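Letudgate students teach robots to tidy up, having never quite learned themselves

LETUDGATE, December – The Trirndale Robotics Club has opened its end-of-year challenge, in which high school students try to teach a machine to put small things away in a plastic organizer. Parents have asked whether the program could be extended to bedrooms.

The challenge, called Trika, pairs students at a table with hand-held grippers. One student works the grippers through a sorting job while teammates keep notes, argue about the notes and then rewrite them. The recorded runs are used to train the club's software, which so far has shown a teenager's enthusiasm for the task.

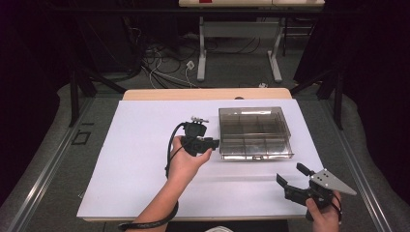
"We thought the hard part would be the programming," said club president Gyu-bin Shin. "The hard part is agreeing on what 'put away' means."

Nine teams have entered. Each gets 60 minutes of table time and a total of 135 points to chase, with marks taken off for dropped items, jammed drawers and blaming the equipment. Head judge Kolbrún Juhl has held a firm line on the last of these.

The items are small and awkward by design. Coach Esben Holst chose them himself, and has been described by more than one team as "a bit much."
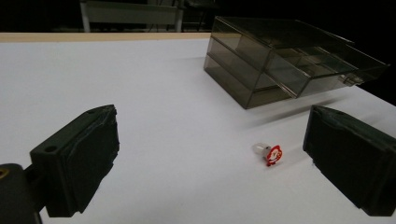
A small item with a red Santa-like decoration lies between the gripper fingers, with the drawer organizer behind.

Last year's winners, the Hjaltadóttir team, are back to defend their title – a trophy that went missing in the club's own storage room for nearly 3 months.

"We found it eventually," said team captain Arnar Hallgrímsson. "It was in a drawer."

Finals start at 3 p.m. at the Trirndale clubroom. Admission is free and families are welcome. Media wishing to attend should contact Mogens Grímsdóttir at the club office, preferably before lunch.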